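Collecting folding examples: frequently asked questions
Posted in March by Lorraine Cropper
Search the help pages Go

What are we collecting, exactly?
Short recordings of a person handling cloth on a bed with a hand-held gripper. Estent learns from these how a hand goes about it. The first batch is 3,000 recordings, and 1,000 of them have to start with the cloth in a heap. Most households can supply the heap without training.

Does the bed need to be made nicely?
No. A sheet or comforter pulled more or less over the mattress will do. We had one contributor iron hers, and Estent learned nothing from it.
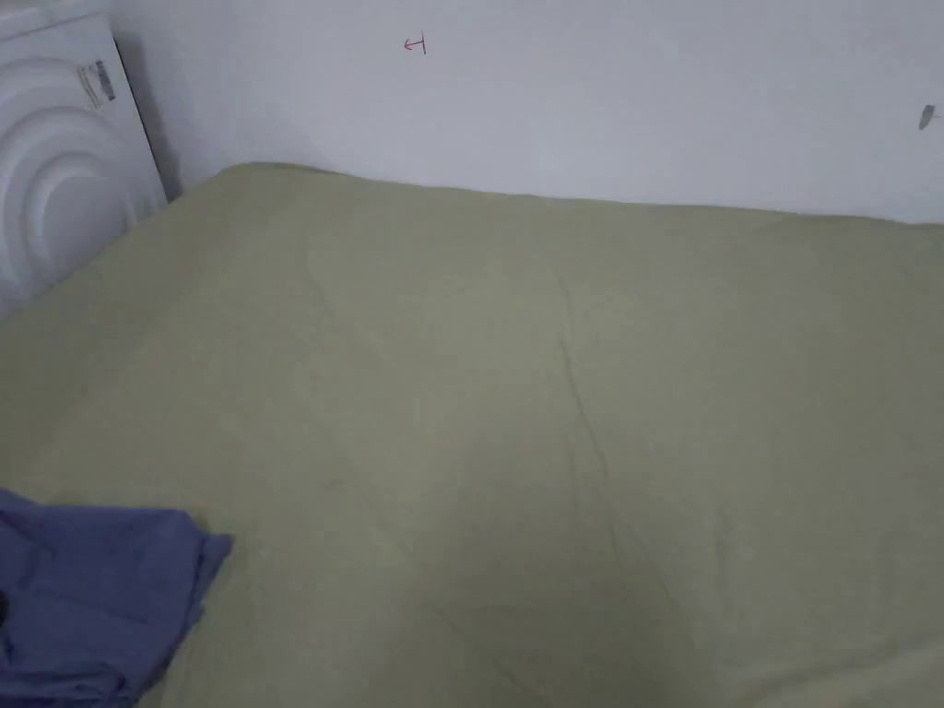 Blue cloth bunched on a green sheet, ready to start.

Should I clean the walls or move the furniture?
Please don't. Pen marks, appliances, whatever lives by your bed can stay there. Estent will have to work in rooms where people live, and the Stallport test room has already taught it everything there is to know about beige.

How long is one recording?
As long as the fold takes. Stop when you'd be willing to put the thing in a drawer. If you have low standards for drawers, use a relative's.

What if I drop the cloth or grab the wrong corner?
Keep going and fix it the way you normally would. Recoveries are worth a lot to us, and the early set had hardly any – everyone who sent us recordings was apparently perfect. Only start over if you've dropped the gripper.

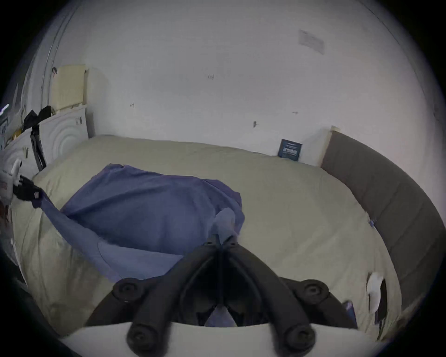 The same goes for corners that slip out halfway. Get hold of the cloth again at whatever speed you like, but don't finish the job with your free hand. We get a lot of free hands.

Can I use the same shirt every time?
For 5 recordings, yes. Then change to something else, or Estent becomes a great expert on your shirt.

Why was my recording sent back?
Usually one of two things: it began after the folding did, or the cloth was out of view for most of it. Holroyd, our checking tool, will tell you which. Its tone is a known issue.

Where do I upload?
Through Flerkitz, under "New session." If the progress bar stops at the end, leave it alone and go make a sandwich.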